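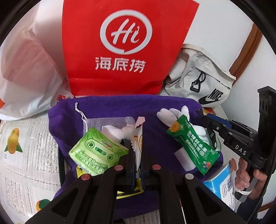 5. Setting up the Umon match table for a club evening

This section explains how to prepare the Umon electronic scoring set for a handball match in a small hall. Please read all the steps one time before you begin. You need two people for the goal sensors, but one person can do the rest.

5.1 Before you start

The set must be charged overnight before the first use. A full charge is enough for two senior matches with normal breaks. If your hall is cold in February, expect less than this, and keep the charger at the scoring table.

Check that you have the console, the wall display, both goal sensors, the horn, the long display cable and the team time-out cards. The cards are in the flat pocket inside the lid, and many customers write to us that they are missing when they are only in the pocket.

Note: The first series of the set, sold under the name Duvelora, has a round display plug. It does not fit the Umon display. An adapter can be ordered from Van Acker with part number 2676.

5.2 Placing the console

1. Put the scoring table at the center line, outside the side line, between the two substitution benches. The timekeeper and the scorekeeper must both see the full court and both benches.

2. Place the console in front of the timekeeper, with the horn button on the side of the writing hand. The left-hand mode is described in section 8.

3. Lead the display cable behind the table and along the wall. Fix it with tape at every place where people walk.

CAUTION: Never lead the cable across the substitution area. Players come in there with speed and they do not look down.

4. Connect the cable to the display first, and to the console after. If you do it in the other order, the display can show random digits. This does no damage. Switch the console off, wait until the display is dark, and switch it on again.

5.3 Mounting the goal sensors

1. Ask your second person to hold the sensor against the back of the goal post, on the outer side, a little above the knee. The arrow on the housing must point to the goal line.

2. Close the strap until the sensor does not turn when you push it with one finger. Do not use tools. The strap becomes weak if it is tightened too much.

3. Repeat on the other goal.

4. Press PAIR on the console and hold it until the lamp is green. When the lamp stays yellow, one sensor is not found. Most often its battery door is not closed completely.

5. Roll a ball slowly over the goal line, and then throw one hard. The console must beep both times. Do this test for each goal.

Note: The sensor only proposes a goal. The score does not change before the scorekeeper presses ACCEPT, and this must happen after the signal of the referee. A ball which goes in after the whistle will also make the console beep, so please do not press ACCEPT from habit.

5.4 Programming the match

1. Turn the wheel to MATCH and choose the length of the half. The factory setting is for seniors. For youth matches, ask your league which time is used, as this is different from one league to another.

2. Enter the team names. The display has room for eight letters. Longer names are cut at the end, so Zakatine Handball will be shown as ZAKATINE.

3. Set the suspension time. It is 2 minutes in the factory setting. The console can count several suspensions for each team at the same time, and it shows the shortest one first.

4. Choose AUTO HORN if you want the signal at the end of the half to come from the console. In this mode the horn button still works for team time-outs.

5. Press SAVE. The match is now stored, also when the power is lost.

CAUTION: The horn is very loud at short distance. Turn it toward the court -- not toward the people at the table -- before you test it.

5.5 During the match

Start the clock only on the whistle of the referee. To correct the clock, stop it first, then hold TIME and turn the wheel. Corrections with the clock running are blocked.

If the display fails, continue with the console alone and tell both team officials. The console holds the official time. Write the goals on paper from this moment, and compare with the console at the half.

5.6 Changes in this section

The text for step 4 in 5.2 and the note about the sensors were corrected by Sirkka Huttunen on 22 December 2020. Printed copies with an older date can still be used for the console, but the sensor pages must be replaced.

For packing and storage, continue with section 6.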